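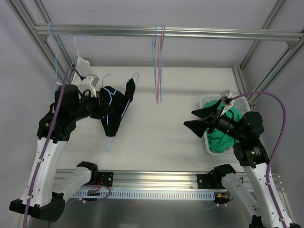

Figure 6. Black garment on a light blue wire hanger; a green garment in the basket and more hangers on the rail.

Search this journal Enter keywords Go
Print this article | E-mail this article

4. The garment between the basket and the rail

In the previous section we described how clothes are sorted after washing. The present section treats the short step that comes after it, when a garment leaves the basket and receives a hanger. In household studies this step is usually given one line, or it is counted together with folding. We found that it deserves its own place, for a large part of the wrinkles, the stretched necklines and the clothes lying on the wardrobe floor could be traced back to it.

The material comes from two sources. The first is the Pelside diary study, in which the households wrote down each hanging of clothes during 8 weeks, ending in May. The second is our own set of garments, on which we looked at the same problems in a smaller space. All the hangers we discuss are of the thin wire kind with a colored coating. Wooden hangers and hangers with clips were left out, although the diaries mention them often.

4.1 The order of hanger and garment

There are two ways to begin. Some people take the hanger from the rail and bring it to the garment; others take the garment from the basket and bring it to the hanger, which stays on the rail. The diaries show that the first way is more common for shirts with buttons and the second for thick coats, where one sleeve can be put on the hanger and then the other. For soft tops without an opening in front the writers did not agree. Many of them wrote that they do it "as it comes," and this answer we had to code as missing.

A soft top makes a special difficulty. The hanger must go in either through the neck or from below through the bottom hem. Through the neck is quick, but the opening is stretched by the width of the hanger, and in the diaries the complaint of a loose collar came mostly from households which worked in this way. From below is kinder to the neck, and it asks for more cloth to be gathered in the hand first. When the cloth is not gathered well, the hanger turns inside the garment and the wire comes out at a place where it should not be. A light gray garment in our set gave a good view of this state: the upper wire followed one edge of the cloth while the lower bar stuck out under it. The shape of the hanger is then of no help to the garment, and the person has to decide between pulling it out completely and turning it inside.

Most diary writers turned it inside. We think that pulling it out is often faster, but we did not measure this and leave it as an opinion.

The rail itself also plays a role. Clothes that hang already give a kind of curtain, and a garment which is worked on in front of them is easily mixed with them by the eye, especially when it has the same color as a neighbor. Two gray items, one on a pink hanger and one in hand, are a small example. The spacing on the rail was seldom even in any of the homes. People hang the next item where there is a free place for the hook — the width of the garment is considered later, if at all.

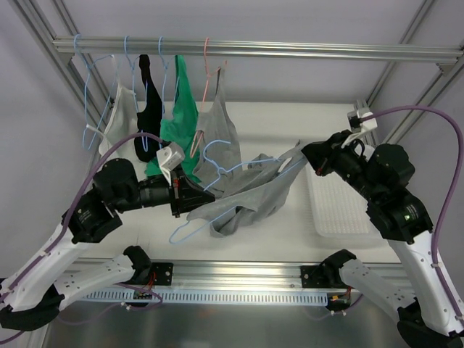 4.2 Neckline and label as guides

When we asked how a person knows which side of a top is the front, the label was named most often. A sewn label at the back of the neck gives the direction at once, and it can be found by touch in a dark closet. In garments with a printed mark in place of a label, the writers reported more mistakes, and they corrected them less often. A top hung backward does not suffer from it. It is only less easy to recognize later on.

The size on the label matters in another manner. Wire hangers are sold mostly in a single width, and a household puts the same hanger in a child's top and in a garment marked XXL. In the large size the shoulders of the garment go far beyond the ends of the wire and the cloth falls down in folds near the neck. With knit fabric this is more than a question of looks, as the weight of the sleeves pulls on two small points and leaves there the little bumps that every owner of knitwear knows. The producer Vultemska lists a wider hanger for this purpose, but it did not appear in the diaries.

We also noted that the dark, heathered knits were the most difficult to judge. The edge of the neckline is nearly black on dark gray, the folds are not easily told from the opening, and one is tempted to put the hanger between two layers that are both on the outside. Good light over the basket would help more than a better hanger. In the homes the basket stood usually on the floor, in the shadow of the person bending over it.
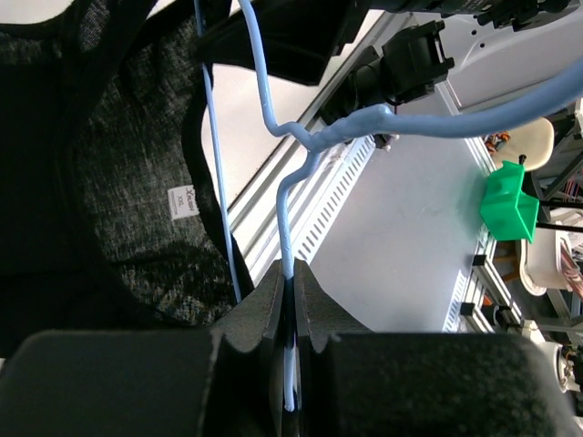
4.3 Where the hanger is held

The last point concerns the hand. A wire hanger can be taken at the hook, at the neck below the hook, or at one shoulder. In the diaries the question was asked only in the second half of the study, so the material is thinner here. The neck was the usual answer. It is the place where the wire is twisted around itself in coils, and for this reason it is stiffer than the rest and gives the fingers something to rest against. Below the neck the single wire bends easily, and if it is held there the hanger can swing out to one side with the weight of the cloth.

With a garment already on one shoulder of the hanger, this swing becomes a real trouble. The empty shoulder rises, the full one goes down, and the cloth begins to slide toward the end. A smooth coating makes it worse. Jersey with a soft surface stays somewhat better than thin woven cloth, though the writers of the Workument home guide recommend the same grip for both. Our advice is to support the garment from the inside, near the collar, until the second shoulder is in. The free hand should not pull at the hem, as this brings the collar down over the wire and the first shoulder may be lost again.

We do not claim that one grip is right for each garment. For a heavy knit, to hold the hanger low and close to the cloth may be the better choice, even when the wire bends a little. 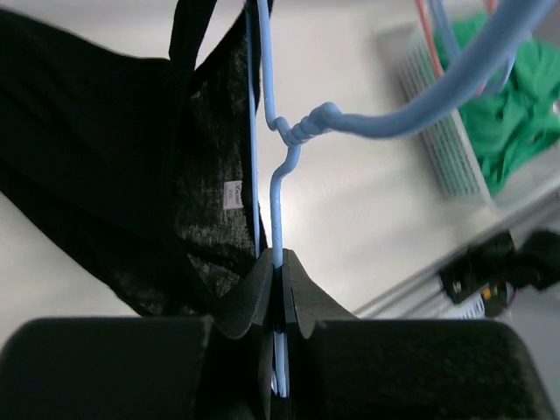

One reader of our draft objected that the low grip is a habit of people with crowded rails, and that with enough free space above the rail everybody would hold the hook. The same reader added that in her own home the top is laid flat on the bed and the hanger pushed in from below, so that no grip is needed before the garment is lifted. We take the remark seriously. The diary form had no box for a bed or a table, and the households who work on a flat surface may have reported only the lifting. The form prepared for the Qin apartments contains this question on its first page, together with one on the height of the rail from the floor.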